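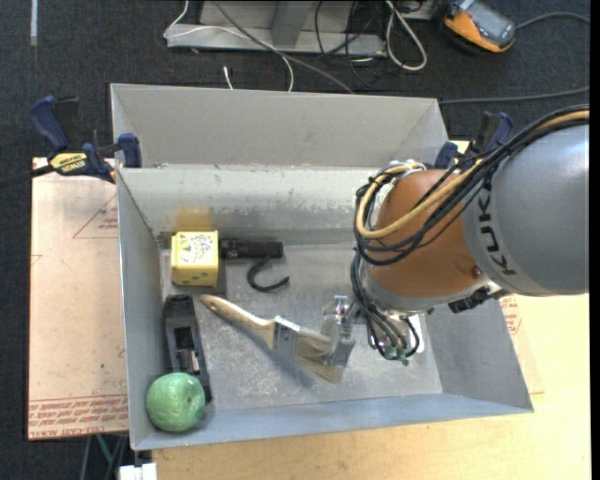

Section 4: Filling and Starting Your Bultden Worm Composter

By now your stand is level, the drain tap is on, and you are ready for the fun part! Set aside an afternoon for this section. Most of it is soaking and waiting, so it's a great job to share with kids.

What you need

Bultden base, one working tray and lid (leave the second tray in the box for now)
One block of coir bedding
Shredded newspaper or plain brown cardboard, no glossy pages
A handful of garden soil
500 red wigglers
A bucket, a watering can and an old towel

Any wide bucket or bin will do for mixing. Just make sure it hasn't held paint, oil or weed killer.

4.1 Preparing the bedding

1. Put the coir block in the bucket and pour warm water over it. Let it stand until it falls apart when you poke it. If the middle is still hard, add a little more water and go have a coffee.

2. Tear the newspaper into strips about as wide as your finger. Soak them, then lift them out and let them drip.

3. Mix the coir and paper with your hands. Squeeze a fistful hard. You want a few drops to come out between your fingers. A steady trickle means it's too wet, so work in more dry paper.

4. Stir in the garden soil. The grit helps the worms grind their food, and a small handful is plenty.

Caution: Use rainwater if your tap water smells strongly of chlorine, or leave a full watering can out overnight first.

4.2 Adding the worms

5. Line the bottom of the working tray with one flat sheet of damp newspaper, then add bedding until the tray is two-thirds full. Keep it fluffy. Don't press it down.

6. Open the worm pouch and tip everything on top, packing material and all. Under a bright light they'll head down by themselves, and it is wonderful to watch!

7. Lay a damp sheet of cardboard over the bedding and close the lid. Leave the two side vents open.

Note: A few worms may climb the walls for the first couple of nights. Leave a lamp on nearby and they will settle. If they're still climbing after a week, go to Section 7, Moisture and Smells.

4.3 The first feeding

8. Wait three days. Really, wait! The worms are happily eating the bedding.

9. Bury 200 grams of chopped vegetable scraps in one corner. Soft things go fastest: melon, squash, lettuce, tea leaves.

10. Check that corner after a week. When most of it is gone, feed the next corner and work your way around the tray. Once your worms clear that amount easily, go up to 300 grams.

Caution: No meat, dairy, oily leftovers or salty food. Go easy on citrus and onion for the first 42 days.

Tips from the test gardens

Mekdes Mamo keeps her composter in a laundry room and freezes her scraps before feeding. They thaw into mush, which the worms adore, and she gets far fewer fruit flies.

Mwanahawa Mussa moves hers indoors every December and wraps the base in the old towel from step 3 of her spring cleanup. She also adds crushed eggshell once a month, rinsed and dried first.

4.4 When to add the second tray

11. Look for dark, crumbly material up to the fill line. Set the second tray directly on top so its holes touch the compost, and add fresh bedding and scraps there. The worms move up in their own time.

12. Open the drain tap over a jar every two weeks, and close it again once the dripping stops.

Instructions revised 9/23/21. Continue to Section 5, Harvesting.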